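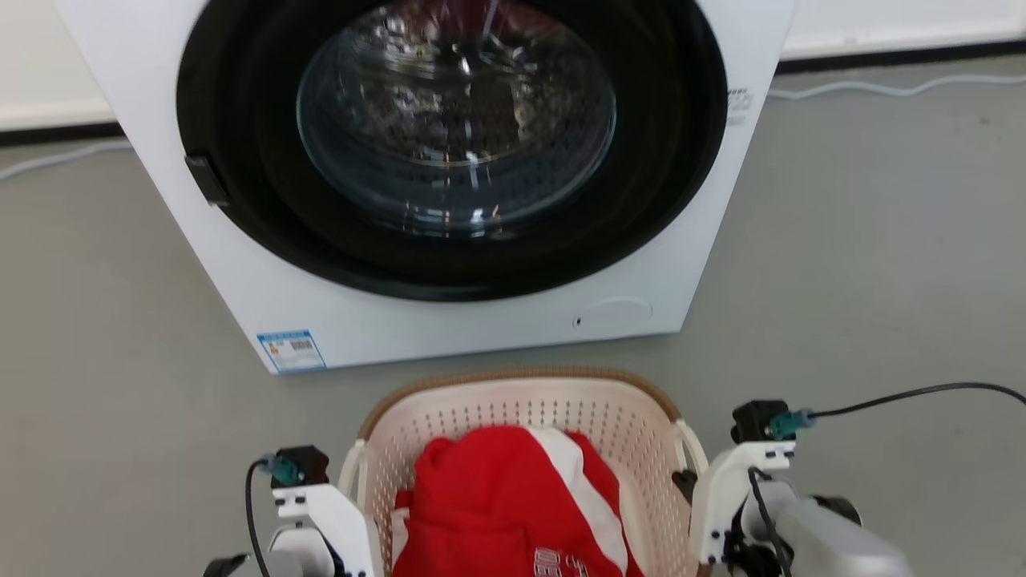
洗濯機前での作業。赤い衣類の入ったかごの両側に左右のグリッパー。

会社案内

私たちについて

スコメン(Skomen)は、ロボットや自動化設備を買おうとしている事業者のために、見積書を読み、予算を組み、導入計画を点検する会社です。機械の販売はしていません。メーカーや商社から紹介料を受け取ることもありません。お客様からいただく調査費だけで運営しています。

ご相談の多くは、介護施設、宿泊施設、コインランドリー、学生寮など、毎日洗濯物が出る職場からです。人手が足りない、展示会で腕型のロボットを見た、補助金の締め切りが近い。だいたいこの順番でお話が始まります。締め切りが近いというご相談には、次の回まで待てませんかとまず伺います。嫌な顔をされることもあります。

代表のごあいさつ

代表のロジメイレ・ミランダ(Rosimeire Miranda)です。以前は設備を売る側にいました。見積書の「一式」という二文字に何が入り、何が入っていないかは、そのころ覚えました。

ロボットに家事ができるかどうか、という議論にはあまり興味がありません。衣類を一枚つかんで洗濯機に入れる動画なら、どの会社の営業担当者も持っています。私が知りたいのは、二枚目はどうか、担当者が帰った翌月はどうか、止まったときに誰が何分かけて直すのか、その時間の給料はどの予算から出るのか、といったことです。動画の再生速度も必ず確認します。八倍速と小さく書いてあることがあるからです。

自動化に反対しているわけではありません。買って良かったという現場も見てきました。ただ、カタログの「省人化」が何人分なのか、計算の根拠を出せた業者は多くありませんでした。

見積書のどこを見るか

本体価格はいちばん目立つ数字で、いちばん揉めない数字でもあります。ある宿泊施設からお預かりした見積もりでは、双腕機の本体と設置で760万円。そこに年間保守、グリッパーの交換部品、センサーの予備、作業ごとの再調整費が別紙で続いていました。別紙は全部で47行あり、そのうち金額欄が「別途協議」の行を、私たちはすべて業者に差し戻しました。

省力化の効果は年1,481時間と書かれていました。ずいぶん細かい数字です。根拠を尋ねると、一日中一度も止まらずに動いた場合の計算だという返事でした。夜間に止まった場合は翌朝まで待つ前提なのか、誰かを呼び出すのか。その記載はどこにもありませんでした。

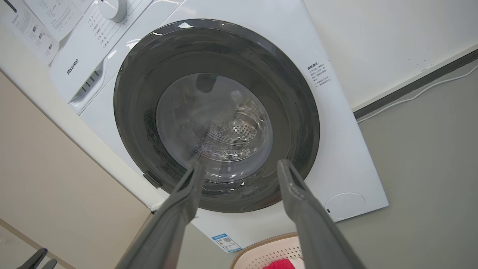 周辺設備の費用は、ほとんどの予算書で抜け落ちています。腕だけ買っても洗濯は始まりません。洗濯機の機種、置き場所、かごの形、床の配線、掲示物まで、人間向けに決めてきたものを見直すことになります。ハイセンス(Hisense)のドラム式なら、回転式の選択つまみがあり、洗剤の引き出しがあり、丸い扉の縁に小さな掛け金があり、下のほうにはフィルターの丸いふたがあります。人なら説明書を一度読めば済むところを、ロボットには一か所ずつ動作として用意しなければなりません。つまみを回すところまで契約に含むのか、扉だけなのか。洗濯機を別の機種に買い替えたら、その費用は誰が持つのか。本体の上に中国語の説明書きが載ったままの状態でも動くのか。業者にはこの粒度で質問してください。「対応可能です」という返事が来たら、対応済みなのか、これから開発するのかを重ねて聞いてください。

配線も軽く見られがちです。アームやセンサーにはケーブルがつながっています。床を這わせるなら、台車は通れるか、掃除は誰がするのか、足を引っかけたときの責任はどうなるのか。配線工事は「お客様ご手配」とされることが多く、これも見積もりの外にあります。

私たちの道具

社内で使っている試算表を「サノウ(Sanow)」と呼んでいます。中身は表計算ソフトのシートで、人工知能は入っていません。確認項目は398あり、上から順に埋めていきます。退屈な作業です。空欄が残ったまま役員会にかけようとするお客様には、空欄のまま印刷してお渡しします。

現場での確認には、グラウ(Gulau)にある小さな作業室を使います。業者に機械を持ち込んでもらい、お客様が普段使っているかごと衣類で試します。見るのは次の点です。

・丸まった衣類、ひものついた衣類、濡れて重い衣類を混ぜたときの動き
・途中で落としたものを拾えるか、拾えないときに知らせるか
・かごの位置を少しずらしたあと、再調整に何分かかるか
・業者の技術者が部屋を出たあとも続くか

最後の項目を断る業者もいます。断られた場合は、断られたと報告書に書きます。

電気と安全まわりの点検は、協力会社のツェー(Tse)に依頼しています。同社の費用は別立てで請求し、当社の手数料は乗せません。

引き受けないご相談

購入がすでに決まっていて、理由だけを後から整えてほしいというご依頼はお断りしています。補助金の申請書の代筆もしません。人員削減の発表資料に当社の名前を載せることもご遠慮ください。

料金について

初回の面談は無料です。お手元の見積書と、できれば現在の作業にかかっている時間の記録をお持ちください。記録がない場合は、二週間ほど付けてから来ていただいたほうが話が早く進みます。調査費は規模によって変わりますので、着手前に書面でお出しします。当社の見積書に「一式」の欄はありません。

調査の結果、買わないほうがよいと申し上げることもあります。その場合も調査費はいただきます。これまでに苦情をいただいたのは、ほとんどがこの点でした。

10月からの面談は、グラウの作業室でもお受けします。見積書の写しは事前にお送りください。

最終更新 2022年8月23日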